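**Progress report to the Ladefoged Fund: pediatric anesthesia incident review**
Submitted 7/18/26 by Fiorella Rinaldi, Hivalero Children's Surgical Network

**Status**

Chart abstraction is finished. The review covers 985 outpatient procedures in patients under 12 at the Didville and Merkent sites. Of these, 792 had complete monitoring records from induction to discharge from recovery. The rest are missing at least one segment, most often the interval between the operating room and the first recovery reading.

Abstractors flagged 29 cases for a second reading. Barnabás Szalai and Jinlong Xiao read each one separately and then compared notes. They agreed on 27. The other two went to Kaj Kárason, who classified both as minor airway events with no change in the discharge plan.

**Findings to date**

Sleep-related breathing questions were left blank more often at Merkent than at Didville. The Merkent intake form puts them on the back of the second page, and the nurses we interviewed said parents often return it with that side unfilled. A revised form has been in use at Merkent since the spring. We have not yet compared completion before and after the change.

Oxygen saturation alarms were set to different default limits at the two sites. Both sets of limits were within policy. This affects how events are counted, so the alarm logs are being rescored against a single threshold.

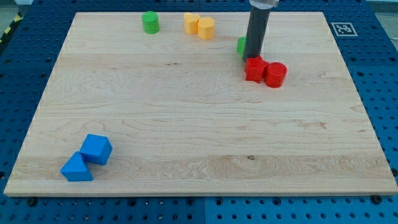
Rescoring is complete for Didville. Merkent is delayed by a file format problem: its older monitors export times without seconds, and short events cannot be placed in order. Ismael Paiva has asked the hospital's equipment office for the raw files.

**Budget**

Spending is within the approved lines. We request permission to move unspent travel money to data storage. No increase in the total is requested.

**Next period**

- Finish Merkent rescoring once the raw files arrive
- Compare intake form completion before and after the revision
- Send draft tables to both surgical departments for comment
- Submit the final report in October

If the raw files cannot be recovered, Merkent events shorter than one minute will be reported as a separate category and left out of the site comparison.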